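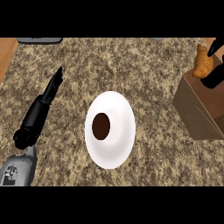
Unit 4 deals with how a city's population is counted between censuses, and why two offices can publish different totals for the same year. A full census is slow and costly, so most cities work from a base count and adjust it. The adjustment uses births, deaths, and moves in and out. Moves are the hard part, and many offices estimate them from housing records. A dwelling is usually defined by what it contains: a separate entrance, a place to sleep, and a place to cook. A stretch of granite countertop with wood edging beside it would normally be entered as part of a kitchen, and a unit with its own kitchen goes on the register as one dwelling, even if two families share it.

Key terms

Resident population: people whose usual home is in the city.
Daytime population: residents plus commuters coming in, minus commuters going out.
Natural increase: births minus deaths.
Net migration: arrivals minus departures.

Worked case: Dokden

Dokden is a district with a large rental market. In one year the register office recorded 317 new dwellings. Of these, 23 were still vacant in December. That leaves 294 occupied. With an average household size of 2, the housing method gives 588 added residents.

Note what the method assumes. It takes the average household size as fixed. New apartments tend to be smaller than older ones, so the true figure may be lower. It also treats every occupied unit as a main home — second homes have to be removed by hand, if the records allow it.

Comparing districts

Asetti uses the same method as Dokden but updates its vacancy list only every 14 months. A building that fills up in spring may not show until the following year. Grimata counts by health registration instead, which picks up families quickly and single workers slowly. Do not rank the two on growth without checking the dates and the source of each figure.

Reading for next class: the Yokoyama handout on daytime population, first section only. Bring the Dokden table and redo the calculation with an average household size of 1.8.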